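Altska, our two-armed laundry build

Welcome to the gallery for Altska! It's the folding robot that Catarina Moreira and I have been putting together at the Westano workshop since May, mostly in the evenings after the lathe crowd goes home. Catarina does the wiring and the arms, I do the code and the complaining.

We're at 1,103 logged grasps now (the goal for spring was 1,000, so we're pretty happy!). Getting two arms to agree on one shirt is a wonderful puzzle, and cloth never lies the same way twice. Austra Ramanauskas wrote the first version of the edge finder, and a lot of her code is still running.

Red top with striped trim, on the gray fabric, fingers open: 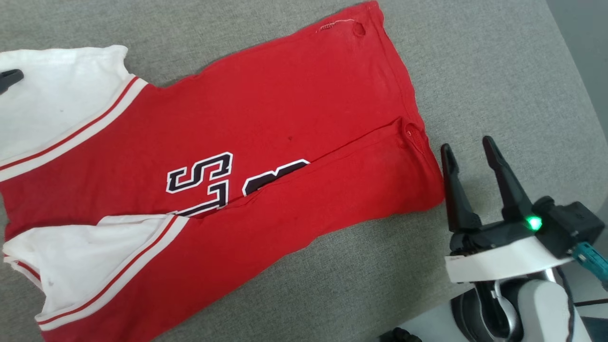
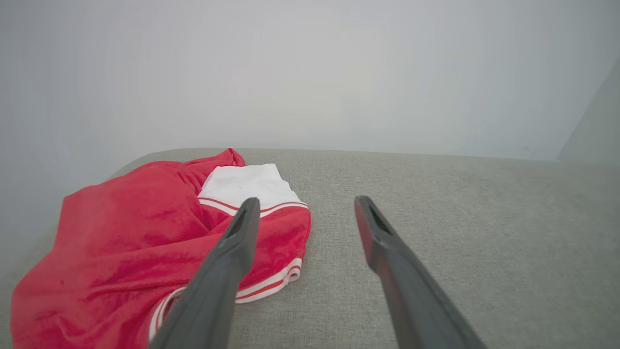

Next on the list is speed. Each arm still pauses 200 milliseconds before it closes, and I'd love to cut that down without pinching the fabric in the wrong spot. Catarina wants to redo the cable routing first, and she has the crimping tool, so she'll probably win.

If you're building something like this, come by the Westano open evening and try the controls! Dalia Rozīte has the door code.

Laine Priedītis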